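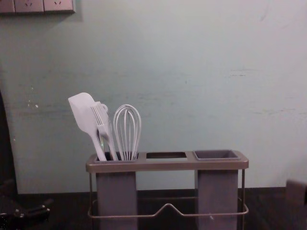 Chapter 9
From Perception to Plan

In this chapter
9.1 The world model
9.2 Uncertain poses and thin objects
9.3 Checking a plan before it runs
9.4 Replanning
9.5 Exercises with the Plukell toolkit

Chapter 8 ended with a controller that could follow a path. It did not ask where the path came from, and it assumed that the objects around the arm were known and stayed put. Both assumptions are dropped here. The software described in this chapter starts with camera data, builds a model of the workspace, and produces a path that the controller from Chapter 8 can use.

One task runs through the whole chapter. A utensil holder stands on a dark countertop near a wall. Its left compartment holds a white spatula, a white whisk and a third white utensil. Its right compartment is empty. The robot has two arms, and the goal is to move the whisk from the left compartment to the right one and leave everything else where it was.

A person does this without much thought. A program has to settle several questions first. Which pixels belong to the whisk, and which belong to the wall behind it? Which openings in the holder can receive a utensil? How far can a gripper come down before it meets its neighbors? Each question is handled by a separate module, and most of the trouble comes from what one module fails to tell the next.

9.1 The world model

The world model is the data structure that all of the other modules read. In the Hultell planner, which we use for the code listings, it is a tree. The root is the workspace frame. The countertop and the wall are children of the root and are treated as fixed. The holder is a child of the countertop, and each utensil is a child of the compartment it stands in.

The tree form matters when something moves. If the holder is bumped, one transform changes and the utensils follow. When the whisk is grasped, its node is detached from the compartment and attached to the gripper. Forgetting this second step is a common error. The planner then sees the whisk in its old location and either refuses to move the gripper or routes it around an object that is already in its fingers.

A compartment needs more than a position. Store the size of the opening, the usable depth below it, and a list of the objects inside. Depth has to be recorded per compartment. On this holder a tall cup hangs below the left side and another below the right, with a gap between the two where the wall shows through. A planner that sees three openings in a row and gives all three the same depth may choose the middle one and let go of the whisk above nothing that can hold it.
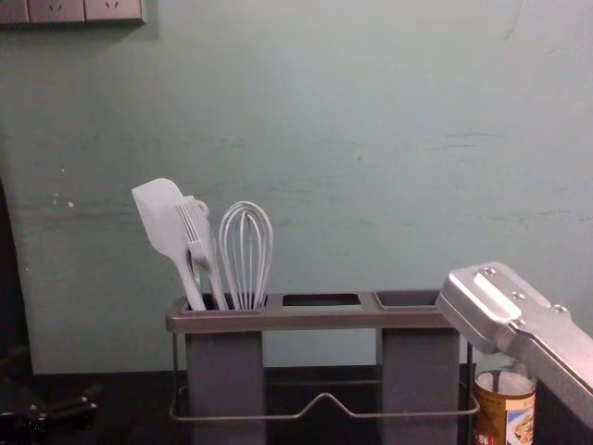 Arms belong in the tree as well, including the one that is not doing the work. In a two-arm cell, the idle arm is an obstacle to the active arm, and its joint readings should update the model at the same rate. The Foden exercises let you turn this update off. Do so once and look at how the planned paths change.

9.2 Uncertain poses and thin objects

A pose estimate comes with an error, and the planner should receive both. For a box or a can, a single margin on all sides usually works well enough. Utensils are harder. A whisk head is mostly air, so a depth camera returns points from the wires in some places and from the wall in others. Fitting a surface to those points gives a shape that no real whisk has.

Two remedies are in general use. The first is to segment the object in the color image and keep only the depth points that fall inside the mask. The second is to estimate the handle alone and place a stored model of the head on top of it. White utensils against a pale wall make the first method less reliable, and a handle that drops into a cup leaves little for the second to measure. Section 9.2.2 combines them.

The sample program for this section is 991 lines long and draws 2,000 pose samples for each object. Read the function that weights the samples before you run it. You will be asked to replace it in Exercise 2.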